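Awning

An awning is a covering fixed to the outside wall of a building, usually over a window, a door or a strip of sidewalk. It gives shade and keeps off light rain. Most awnings are made of cloth stretched over a frame, though sheet metal and rigid plastic are also used. An awning differs from a canopy, which normally has posts of its own at the outer end.

Parts

The upper edge is called the head and is fastened to the wall. The sloping part is the cover. The strip that hangs from the front edge is the valance, and its lower edge may be straight, waved or scalloped. Scallops are cut as half circles and bound with tape so that the cloth does not fray. On striped cloth the cutter often matches one scallop to each stripe. 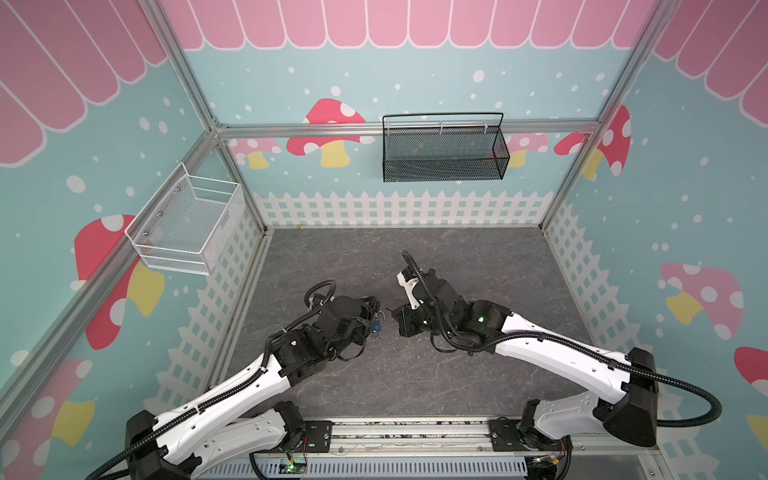
History

Cloth covers were hung over market stalls and courtyards in ancient times. In the 19th century, iron pipe frames and cotton canvas made the storefront awning common in American and European towns. Early covers were raised with ropes and pulleys. Hand cranks and folding arms came later.

In the market town of Perneo, striped awnings were required on the main square under a local rule that set their depth at 56 inches. A survey of the square listed 122 storefronts, of which 17 still had their original iron frames. The workshop of Semaan supplied much of the cloth, and its pattern books are kept in the town library at Darka.

Materials and color

Cotton duck was the usual cloth until acrylic fabric replaced it. Acrylic holds its color longer and is less likely to mildew. Vinyl-coated polyester is heavier and is used where rain is frequent.

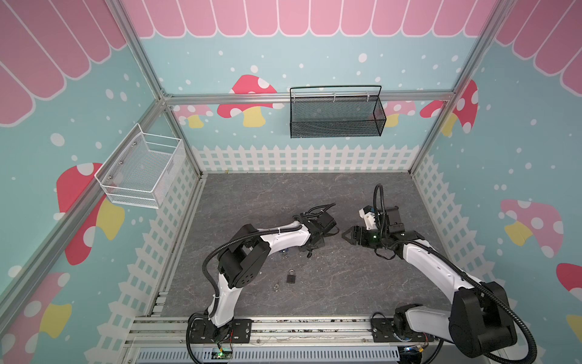 Stripes were woven in or painted on. Painted stripes stiffened the cloth and tended to crack at the folds, so woven stripes cost more. Green and white was the most common pair on houses — shops used a wider range.

Care

Cloth awnings are brushed clean and rolled up only when dry. In Casside, retractable covers are taken down for the winter and put back in April.

See also

Canopy
Marquee
Window shutter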